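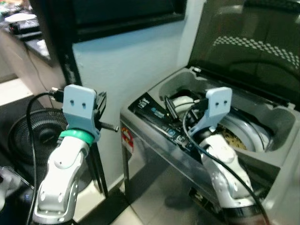
Publicar todos los contratos menores, objeta una lectora, solo servirá para llenar el portal de facturas de tóner y alejar del registro a quien de verdad quiera revisarlo. La objeción llegó por escrito después de mi columna anterior y merece una respuesta más larga que la que le di entonces.

El reglamento de contratación de Jisine fija en 2.000 el importe a partir del cual una adjudicación directa debe inscribirse en el registro público. Por debajo de esa cifra basta con la factura conformada por la unidad que hace el gasto. La propuesta que se debate desde octubre suprime el umbral y obliga a inscribir cualquier contrato, con cuatro campos: objeto, importe, proveedor y órgano que lo firma. Estoy a favor de la propuesta, con dos reservas que expongo más abajo.

El argumento del ruido parte de que el registro se lee como una lista. Hace años que se consulta de otra manera. Con un identificador fiscal y una fecha, cualquier hoja de cálculo agrupa por proveedor y por trimestre, y el gasto en tóner ocupa una línea. Lo que hoy no puede hacerse es agrupar lo que no está inscrito. El fraccionamiento —dividir una prestación única en varias para eludir un trámite— solo se detecta sumando, y para sumar hacen falta todos los sumandos.

Un caso ordinario. El mantenimiento de los equipos de ventilación de los edificios municipales lo prestó Comness durante un ejercicio completo mediante encargos sucesivos. El mayor de ellos ascendía a 1.350, cifra que queda cómodamente por debajo del umbral. Cada factura, tomada por separado, cumple el reglamento. Si el conjunto lo cumple depende de que las prestaciones formen o no una unidad funcional, y esa es una cuestión jurídica discutible sobre la que no voy a pronunciarme. Me limito a señalar que la discusión se produjo porque la intervención pidió las facturas. En el registro no constaba ninguna.

Los detractores invocan también el coste. El ayuntamiento calcula unos 100 asientos adicionales al mes, a cargo de una plantilla que ya acumula retraso. El dato es verosímil, pero su lectura me parece equivocada. Los cuatro campos exigidos figuran ya en el programa de contabilidad, donde se introducen al conformar la factura. El asiento nuevo es una exportación. La empresa Harasym, adjudicataria del programa, tiene prevista esa función en el pliego vigente, y hasta ahora no se le ha pedido que la active.

Paso a las reservas. La primera afecta a los proveedores que son personas físicas. El reglamento actual publica el nombre completo de quien contrata por encima del umbral, criterio razonable en importes relevantes. Extenderlo a quien ha cobrado 100 por arreglar una persiana es desproporcionado, y además expone al municipio a reclamaciones en materia de protección de datos. Bastaría un código estable que permita agrupar las adjudicaciones sin revelar la identidad, con acceso al nombre previa solicitud motivada.

La segunda reserva es de plazo. El borrador concede al órgano contratante hasta el cierre del ejercicio para inscribir. Un registro que se completa en diciembre permite estudiar el fraccionamiento, pero llega tarde para impedirlo. El plazo debería contarse desde la conformidad de la factura y no superar el mes.

Queda el formato, asunto que el borrador resuelve con la palabra «accesible». Es insuficiente. Los datos de subvenciones se publican desde hace dos ejercicios a través de Statbridge en ficheros descargables, con diccionario de campos e historial de correcciones. Los contratos mayores siguen saliendo en PDF, algunos escaneados. Si los menores se incorporan en este segundo formato, la lectora tendrá razón: habrá más páginas y la misma información útil. El artículo debería remitir de forma expresa al modelo de datos de las subvenciones y prohibir la publicación exclusiva en documento de imagen.

Con esas tres enmiendas la norma es aplicable sin gasto nuevo apreciable. Sin la última, preferiría que se retirase y se volviera a presentar en el siguiente periodo de sesiones.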